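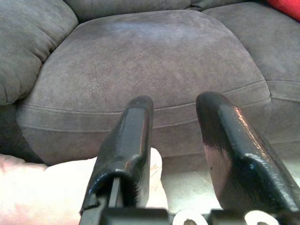
Corporate Giving and Public Reaction
Unit 4 handout: When a brand gives, and who is watching

Read this before the seminar. The two cases at the end are the ones we will work through in class, so bring notes on both.

1. Terms used in this unit

Corporate giving means money, goods or staff time that a company hands over without being paid for it. A sponsorship is different: the company gets something back by contract, usually its name on a program or a wall. Matched giving sits between the two. The company promises to add to whatever customers or staff put in, often up to a limit.

That limit matters a good deal and is often in small type. When you read an announcement, look for it first.

2. Why companies announce gifts

Some giving is never announced. Local branches pay for team shirts, food banks get a delivery every week, and no press release goes out. The gifts people argue about are the announced ones. A company may announce for several reasons:

— to encourage other firms to give
— to answer customers who have asked where it stands
— to keep staff, who may have pushed for the gift
— to sell more

These reasons can all be present at once. Students often write that a gift was "really" about sales. You may think so, but in a paper you need evidence, such as the timing, the size of the advertising budget next to the gift, or what the company did the following year.

3. What the public compares

Readers seldom judge a sum on its own. They set it beside something else. The usual comparisons are with the price of the company's own products, with what a competitor gave, and with what the company spent telling people about it. A gift that would please a small charity can look mean when it is less than the cost of one jacket from the same brand.

The second comparison is with past conduct. A firm with an open dispute over pay will have that dispute raised in the comments under its announcement, whatever the cause it is supporting. Press offices know this and some still seem surprised.

4. Apologies and second statements

Most companies that are criticized put out a second statement within a few days. Look at three points when you read one. Does it give the full figure? Does it name the groups that received money? Does it say sorry for the gift, for the wording, or for how people felt? The last of these tends to be received badly.

5. Cases for the seminar

Case A: Rawat. A clothing company with shops in Wultholm and Tirnurmont. In November it announced that 2 percent of sales from one line of shirts would go to a legal aid fund. The shirts sold for 80 dollars. Customers worked out the amount per shirt and posted it online, and the company removed its announcement the same evening. The fund was paid in full, but the payment was not reported until spring.

Case B: Soneck. A maker of headphones. It gave an undisclosed sum to the same fund and said only that it had "made a contribution." Roughly 69 percent of replies to the post asked how much. Soneck did not answer and later closed the replies.

6. Questions to prepare

Which company handled the matter better, and by what measure? Would Rawat have been criticized if it had given the same total as a single sum? Does a private company owe the public a figure once it has mentioned a gift at all?

Written answers should be one page each, typed. Put your section number at the top. Handout revised 2019-06-29; please discard older copies, which have the wrong shirt price in Case A.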